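Knirscherschienen: Neue Regelungen für Anpassung und Kontrolle ab Herbst

Mitteilung des Zahnärztlichen Versorgungszentrums Bunbridge
17. September 2025

Das Zahnärztliche Versorgungszentrum Bunbridge ordnet die Versorgung von Patientinnen und Patienten mit nächtlichem Zähneknirschen (Bruxismus) neu. Die Änderungen betreffen die Erstuntersuchung, die Herstellung der Aufbissschienen und die Nachkontrollen an beiden Standorten. Bereits vereinbarte Termine behalten ihre Gültigkeit.

Bruxismus bleibt häufig über längere Zeit unbemerkt. Hinweise können abgeschliffene Kauflächen, feine Schmelzrisse, eine verspannte Kaumuskulatur am Morgen oder Kopfschmerzen im Schläfenbereich sein. Wer solche Beschwerden bei sich feststellt, wird gebeten, sie bereits bei der Terminvereinbarung anzugeben. Die Erstuntersuchung umfasst künftig neben der Befundung der Zähne auch eine Funktionsprüfung der Kiefergelenke und dauert entsprechend länger als eine gewöhnliche Kontrolle.

Unter der Leitung von Dr. Blažena Říha wurden im vergangenen Jahr die Verläufe von 71 Schienenversorgungen ausgewertet. In 11 Fällen musste die Schiene nach dem Einsetzen erneut eingeschliffen werden, in zwei weiteren wurde eine Neuanfertigung erforderlich. Die Ergebnisse sind in den nun geltenden Kontrollplan eingeflossen.
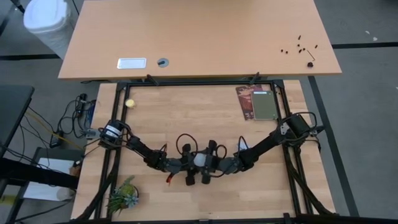
Kontrolltermine und Pflege

Die erste Nachkontrolle findet sieben Tage nach dem Einsetzen statt. Dabei werden Sitz und Kontaktpunkte überprüft und gegebenenfalls korrigiert. Die weiteren Abstände legt die behandelnde Zahnärztin oder der behandelnde Zahnarzt individuell fest. Zu jedem Termin ist die Schiene mitzubringen, auch wenn keine Beschwerden bestehen.

Für die tägliche Reinigung genügen eine weiche Zahnbürste und lauwarmes Wasser. Heißes Wasser kann den Kunststoff verformen, und stark scheuernde Zahnpasten rauen die Oberfläche auf. Nach der Reinigung soll die Schiene trocknen und in einer belüfteten Dose aufbewahrt werden. Bei Rissen, scharfen Kanten oder anhaltendem Druckgefühl ist die Praxis zu verständigen. Eigene Korrekturen mit Feile oder Schleifpapier sind zu unterlassen.

Standorte und Anmeldung

Die Funktionsdiagnostik wird am Standort Nieto durchgeführt, Nachkontrollen sind weiterhin auch in Arosex möglich. Vorhandene Befunde und Röntgenaufnahmen anderer Praxen sollten zum Ersttermin vorliegen. Über Kosten, die von der jeweiligen Versicherung nicht übernommen werden, erhalten die Patientinnen und Patienten vor Beginn der Behandlung eine schriftliche Aufstellung.

Anmeldungen nimmt Tatiana Procházka am Empfang in Nieto während der üblichen Sprechzeiten entgegen. Das Merkblatt zur Schienenpflege liegt an beiden Standorten auf und wird auf Wunsch per Post zugesandt.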